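Support > Store Operations > Shelf and Pricing > Ticket 713

Search tickets Go

Last updated 20/02/2026

Subject: Special Offer price not matching register, stationery baskets
Opened by: Tayla Tuhiwai
Assigned to: Henrik Bauerfeind
Store: Vernell
Status: Resolved

Tayla Tuhiwai
Stationery from the white baskets rings up at 99 Rs. The sign on the shelf says MRP 99 Rs, discounted price 90 Rs. Three customers have asked for the difference back. I paid it out of the till and kept the slips.

Henrik Bauerfeind
Which items? The offer in Zekden only covers one product group. Please check what is in each basket and whether anything has been put back in the wrong one. Leave the sign up for now.
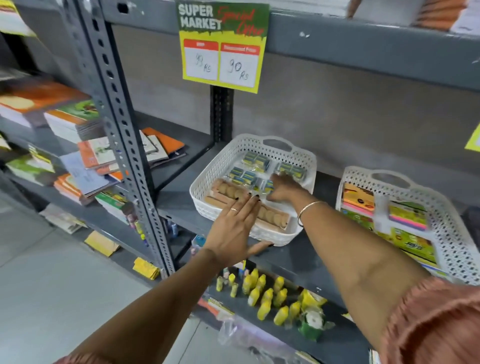

Tayla Tuhiwai
The small blue and yellow packets are the ones that ring up wrong. There are two tan packages at the front of the same basket, and I don't know if the offer is meant to include them. Sticky notes are in the next basket over. I scanned one of the blue and yellow packets again at register 3 and got 99 Rs.

Henrik Bauerfeind
Found part of it. The offer was entered with a start date in March. I changed it to today and sent the prices out again. Please restart register 3 and rescan.

Tayla Tuhiwai
Restarted. Blue and yellow packet now 90 Rs. Tan package still 99 Rs.

Jae-hoon Min
The tan packages are not in the offer group. Either move them to another basket or I can add them. Buying needs to decide.

Benjamín Lucero
Add them. Same supplier, same margin. Please also get a printed price card from Tsao to replace the handwritten ones.

Jae-hoon Min
Added and sent. Card ordered.

Tayla Tuhiwai
Both scan at 90 Rs on all registers. Refund slips are in the office tray. OK to close.

Henrik Bauerfeind
Closed. Reopen this ticket if the price goes back to 99 Rs after the overnight update.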